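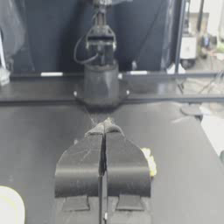

Bench Rules at Larkness: A Gallery for Doubters

A dark tabletop with a second arm across it, standing at a long black rail with a curtain behind. The gripper up front has scuffs and pale scratches on its faces. Rule 14 of our bench code says finger wear gets logged "when significant." Significant to whom? I asked at the April review and got three answers, and all of them came from people who had signed the rule.

I should say where I stand. I run the two-arm benches at Larkness and I've worked under four sets of house rules. The current one is the Gilani code, 32 pages, adopted after we dropped the older Zirkness sheet, which was 2 pages and which people read. The Gilani code has 103 separate requirements. Some are good. A lot of them look to me like they were written for an auditor who may or may not show up.

On labels

The code wants fixed points on the bench labeled, and there are two white strips on the far rail. Fine. I like labels. What I don't like is that the code checks for a label being there and never asks if the label is right. On another bench I found one with the name of a fixture we scrapped two winters ago. It had passed every monthly check.

On cables

"Cables shall be managed." That's the full text of the rule. The cable at the wrist of the far arm hangs in a loose loop, and thinner ones dangle below the rail on the right. Is that managed? A loop gives the wrist slack to turn, so I'd never tie it down flat. I'd just like a number for how far it may hang, and a line about what happens to the ones below the rail. Uvano, who sell us the training course, say this is left to "site judgment." I paid for the course hoping to get some.

On clear space

The rule I argue about most. The code says parts must sit "clear of the end effector" before a new move starts. It gives no distance.

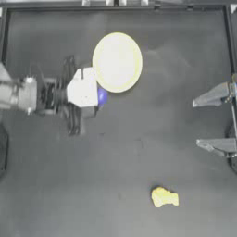
Blue ball right up against the white gripper housing, plate nearly touching it, yellow piece off by itself.

I'd call the yellow piece clear of the arm on the left. I wouldn't call the ball clear of anything. Two people on my shift would mark this layout as a pass, and they could defend it word for word from the code. My own practice is a hand's width on all sides, with a stop and a reset if it's less. You won't find that in the 32 pages.

On surface checks

There are small specks and smudges on the tabletop too. The code says "clean," once, with no method. We wipe down at 7 a.m. and again at shift change, which is our habit and no thanks to Gilani.

The code is marked valid through 2039. I have sent in comments on rules 14, 31 and 60, and so far I have a ticket number.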